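县治西迁:Skelow早期地籍与一桩旧说

本刊特稿

县志里关于Skelow的第一段文字很短,大意是:此地原为草场,Petetti一家从河东迁来,开设商行,邻人渐多,遂成集镇,后县治自Saha迁入。后来的地方读物大多照抄这一段,有的补上一句“镇名取自Petetti家族故乡的一条溪流”,有的把商行写成旅店。纪念碑上的铭文也用这个说法,只是把“商行”改作“第一座永久建筑”。

这段叙述有三处难以对上。其一,商行的营业许可签发时,登记地点写的是Saha渡口西岸,西岸与今天的镇中心隔着一道岗地,不在同一地块。其二,Skelow的镇区图早于商行迁址,图上主街两侧的地号已经编完,邮局用地也已留出。其三,县治迁移的表决记录中,Skelow一栏的得票来自岗地以南的选区,而按照旧说,那里当时尚无人定居。

本文依据县契据登记簿、镇区图原件、县政会议记录及渡口账册,把这几件事重新排列一遍。材料有缺,凡缺处一一注明。

一、河东的渡口

Saha是本县最早设治的地方。选址的理由很实际:河道在此收窄,两岸都是硬底,平水期车马可以涉渡,涨水期用缆索渡船。渡口的位置在最早的勘测手簿里已经标出,手簿上的符号是一条横过河道的虚线,旁注“可行重车”。县政机构成立时,没有公共建筑,县政会议借用渡口边的货栈开会,契据登记也在货栈里办理。登记员兼任渡口的收费人,因此早年的契据登记簿和渡口账册用的是同一种账本,纸张的水印和装订的线序都一致。

这一点对后来的考订很有用。契据登记簿的前几页被水浸过,墨迹扩散,日期已不可读。渡口账册却保存较好,凡当日有人为办理契据过河,账册上往往记一笔“因公免费”。把两种簿册并排放置,一部分失去日期的契据可以由过河记录补出先后次序。补出的只是次序,具体日期仍然不能确定。

Petetti家的名字最先出现在账册里,身份是付费的货主。货品栏写着面粉、钉子、玻璃和煤油,都是向西运。回程栏多数空白,偶有皮张。由此可以知道,商行在迁到西岸之前,已经在做向西供货的生意,而西边既然有买钉子和玻璃的人,就应当有正在盖的房子。旧说把Petetti家列为最早的定居者,账册本身就不支持。

商行的营业许可由县政会议批准,申请书尚存。申请人请求在“渡口西岸,距上岸处不远的平地”设铺。批准书没有改动地点。这块平地后来被称作Petetti角,在今天的地图上仍是一块独立的小地,夹在旧路与河堤之间。河堤修筑时征用了其中靠水的一侧,征地图上画有一处房基,标注为“旧铺”。房基的位置与申请书的描述吻合。

二、镇区图

Skelow的镇区图由Skuko土地公司绘制并提交登记。Skuko公司的业务是在拟建铁路沿线取得土地,划成镇区出售。铁路后来改了线,公司也随之解散,留下的档案分散在几个县的登记处,其中与本县有关的部分共4卷,包括购地契据、勘界记录、售地簿和往来信件的底稿。

镇区图画在亚麻布底的图纸上,比例尺以链为单位。主街与铁路预定线垂直,两侧地块面宽相等,街角地块稍宽,供商业使用。图面上有三类用地没有编地号:邮局、学校、法院。法院用地的预留值得留意。提交登记时,县治仍在Saha,县政会议记录中也没有讨论过迁移,而公司已在镇区中央划出一整个街区,写明“供县属公共用途”。

这类预留在当时的土地公司镇区图里很常见,不能单凭这一点推断公司与县政会议之间有约定。不过往来信件的底稿里有几处涉及此事。一封写给公司总部的信说,镇区距县域几何中心比Saha更近,“此点可在适当时机向选民说明”。另一封信询问法院用地能否在县治不迁的情况下收回转售,总部的答复没有留下来,但在后来登记的赠与契据中出现了一个回转条款:如县治在约定期限内未迁入,该地块所有权复归公司。约定期限为3年。

契据的登记时间与县治表决的时间相对照,表决发生在期限届满之前,相距不远。发起迁移请愿的人里,有多人已在售地簿上登记为地块买主。请愿书正文强调的是路程:南部和西部的居民到Saha办理契据需要过河,涨水时须在河边等候,冬季冰面未稳时则完全不能通行。这些理由可以在渡口账册里得到印证,账册每年11月都有连续数日无收费记录,旁注“冰”。

三、岗地以南的住户

旧说最大的困难在于岗地以南。如果此处无人定居,表决时就不会有那么多票。过去有人因此怀疑表决舞弊,一份邻县的报纸在事后发表过措辞激烈的评论,称Skelow“把草也登记成了选民”。这句话流传很广,被后来的通俗读物反复引用,引用者大多没有核对过选民名册。

名册现存的是抄本,原件下落不明。抄本按姓氏首字母排列,每人名下记有地段编号。把地段编号投到公地勘测图上,岗地以南的登记选民分布在沿一条季节性溪流的狭长地带内,每一户的地块都有一侧临水。这种分布与自耕农申请土地的一般习惯相符。临时拉来充数的选民通常集中登记在旅店或营地的地址下,名册里没有这种情形。

再查土地申请档案,这些人中的大部分在表决之前已提出申请,有一部分已经取得产权证明。产权证明需要邻人作证,证词里谈到房屋的尺寸、开垦的面积、水井的深浅。一份证词说,申请人的房屋有玻璃窗。结合渡口账册里向西运送玻璃的记录,岗地以南有人居住一事应当可以确定。

那么他们为什么没有进入县志?可能的原因在编纂方式。县志的编者采用征稿办法,由各家自行提供家史,按来稿篇幅收费刊登。岗地以南的住户在连续干旱之后大半离去,编志时已无人供稿。Petetti家仍在本县经营,提供的稿件最长,附有肖像版画。县志关于建镇的段落,措辞与Petetti家来稿的开头几乎相同,编者只把第一人称改成了第三人称。

四、岗地界址的争议

岗地本身的归属也有过争议。最早的勘测以岗顶的一堆石块为角点,石块后来散失,复测时改用埋设的木桩,两次的位置不一致。差出来的一条地东西狭长,面积30英亩,先后被两份契据同时包括在内。一份属于Skuko公司,一份属于岗地南侧的一名住户。

诉讼由县法院受理,案卷没有装订,散页存放在一个与本案无关的遗产卷宗里,因此长期未被人注意。原告主张以最初的石堆为准,理由是原始角点一经设立即具有法律效力,位置有误也应遵从。这一原则在公地勘测中确实通行。被告主张石堆已不可辨认,应以复测为准。争点就此转为一个事实问题:石堆的位置能否由可靠的证据恢复。

原告方提出的证据包括当年的勘测手簿、一名随队持链人的证言,以及一段旧篱笆。篱笆建于复测之前,两侧住户都曾依此放牧。法院采信了篱笆,认定它反映了双方当时对界线的共同理解。判决后,Skuko公司把镇区图上最南一排地块注销,另绘一张更正图。现在通行的复制件大多取自更正前的原图,所以会看到一条从来没有开辟过的南街。

南街问题引出过不少误会。有人依据原图寻找南街的房基,在岗地北坡探得一些碎砖,断为早期旅店遗存。碎砖出土的位置并无登记在案的建筑,却紧邻后来的砖窑取土坑,更可能是窑厂的废品。这份探查报告没有附砖的尺寸和胎土描述,目前无法复核。

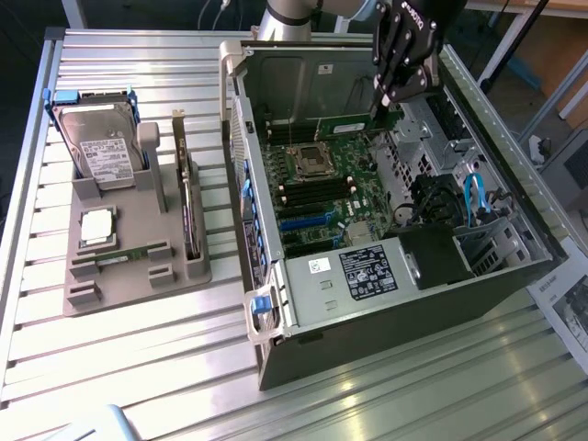 Sosina Abera认为,南街即使没有开辟,也不宜从镇史里删去,因为售地簿上有人为南街的地块付过款,退款记录却只找到一部分;没有拿到退款的买主后来是否以别处的地块抵偿,关系到镇区北侧几块地的产权来源,现有的叙述一概略过了这一点。她还提出,回转条款的约定期限应当从契据签署日起算,登记日只影响对第三人的效力,如果按签署日计算,表决距期限届满就更近。

这两点都有依据。先看退款。售地簿的退款栏用红墨水书写,褪色严重,过去的抄录者往往漏掉。就现在能够辨认的条目而论,南街地块的退款分两批,第一批为现金,第二批写作“调换”,后面跟着一个地号。这些地号落在镇区北缘,与契据登记簿中几份没有载明对价的契据正好对应。此前有人把这几份契据解释为公司对支持者的馈赠,现在看来,调换的解释更为直接。仍有一些南街地块既无退款也无调换,买主的去向不明。

再看期限。赠与契据的签署日写在正文末尾,登记日由登记员写在背面。两个日期之间隔了一段时间,原因应是契据由公司总部签署后寄到本县。条款文字只说“自本契据之日起”,按通常解释当指签署日。这样一来,公司在信件底稿中流露的焦急就比较容易理解。有一封信催促当地代理人“务必在落雪之前完成投票”,过去多认为是担心冬季投票率低,现在可以加上另一层考虑。

五、表决与搬迁

表决结果在县政会议上正式计票。会议记录列出各选区的票数,末尾合计。赞成迁往Skelow的一方以58票的差额获胜。Saha方面提出异议,要求剔除岗地以南选区的全部选票,理由是该选区的投票地点临时变更,公告张贴不足法定时日。县政会议没有采纳,Saha方面随后向上级法院起诉。

法院的裁定只处理公告问题,没有涉及选民资格。裁定指出,公告虽有瑕疵,但没有证据表明任何合格选民因此未能投票,瑕疵不影响结果。邻县报纸的指控没有进入诉讼,起诉书里也没有“虚假登记”的主张。如果Saha方面掌握了这类证据,很难想象会不使用。

裁定下达前,县政簿册已经搬走。通俗读物对这一段写得很热闹,说Skelow的人夜里赶着马车过河,把保险柜抢走,河东的人持枪追赶。渡口账册当天有一笔记录:货车,公务,免费,往西。账册按时刻记载,这一笔写在上午。次日又有一笔,同一辆货车空车返回。会议记录载明搬运费由县政支付,附有收据。抢夺一说最早出现在建镇周年庆典的节目单上,作为一出短剧的情节,此前的文献中没有发现。

搬迁以后,Saha的货栈改作仓库,渡口又维持了一段时间,直到上游架桥。登记簿在Skelow重新开本,地号索引也另起一套。旧索引与新索引之间没有对照表,查找跨越搬迁前后的产权链时,需要先在旧簿中找到地段描述,再到新簿中按地段检索。这一道手续使不少早期契据在后来的产权摘要里被遗漏,岗地以南各户的契据多在遗漏之列。

六、Petetti商行迁址

商行迁入Skelow主街,时间在镇区图登记之后、表决之前。契据写明购得的是一处街角地块,价款付清。迁址的直接原因可以在渡口账册里看到:向西的货运量增加,而西岸平地在春汛时进水,账册里有一条“铺内水,货移高处”。从Petetti角到主街的旧路绕过岗地东端,路基在航摄像片上还能辨认,呈一条颜色略浅的弧线,穿过现在的耕地。

商行的建筑后来多次改建。纪念碑称其为“第一座永久建筑”,依据是庆典委托撰写的小册子,小册子没有注明来源。售地簿中另有几处地块的备注早于商行购地,写着“已建”“有屋”“已建,木”。这类备注的用途是确定付款折扣,公司规定买主在期限内建房者可减付尾款,代理人须亲往查看后才能填写,可信度较高。因此,商行迁入时主街上应当已有建筑。至于其中哪一座算得上“永久”,取决于对这个词的定义,文献本身不作区分。

老Petetti后来担任过县政职务,任内经手学校用地的移交。县志对他的叙述集中在这一时期,事实部分与会议记录大体一致,可见来稿并非全然不可靠,失实之处限于建镇的先后。家史写作中把自家到达的时间提前,在同类县志里十分普遍,核对时应当逐条处理,不必因一处不实而弃置全文。

镇名的来历目前仍没有可靠的解释。“故乡溪流”一说不能成立,因为镇名由Skuko公司拟定,拟名时Petetti家与公司尚无往来。公司在沿线所设各镇的命名没有明显规律,有的取自股东姓氏,有的似乎由字母拼合而成。信件底稿里唯一谈到此名的一句是“名称短,便于电报”。拟名人是谁,信中没有说。

七、材料的现状

契据登记簿的原件存于县登记处,前几页已作脱酸和托裱处理,不再提供翻阅。渡口账册由私人捐赠,缺首册,现存部分起自渡船启用之后,因此涉渡时期的过河情况没有记录可查。Skuko公司档案的售地簿装订松脱,页序曾被打乱,引用时宜以页面原有的手写编号为准,后加的铅笔编号有重号。

选民名册抄本的抄写者不详。从字迹看,与法院书记员在诉讼案卷中的字迹相近,有可能是为诉讼准备的副本。若能找到诉讼双方交换文件的清单,这一点或可证实。清单应归入上级法院的卷宗,该卷宗的目录里列有“附件一束”,束内实物尚未见到。

岗地诉讼案的散页已从遗产卷宗中提出,另立案号。编目时发现持链人的证言缺最后一页,证言在描述石堆与一棵孤树的相对方位时中断。孤树在勘测手簿中也有记载,树种一栏写的是棉白杨。按手簿所记的方位角反推,可以得到石堆的一个近似位置,但磁偏角的改正值在手簿中前后不一,取不同的值,所得位置分别落在篱笆的两侧。

县登记处于2020年10月3日开放了更正图的扫描件,与原图并列编号。使用者引用镇区图时,请注明所据为原图还是更正图;凡涉及最南一排地块者,以更正图为准。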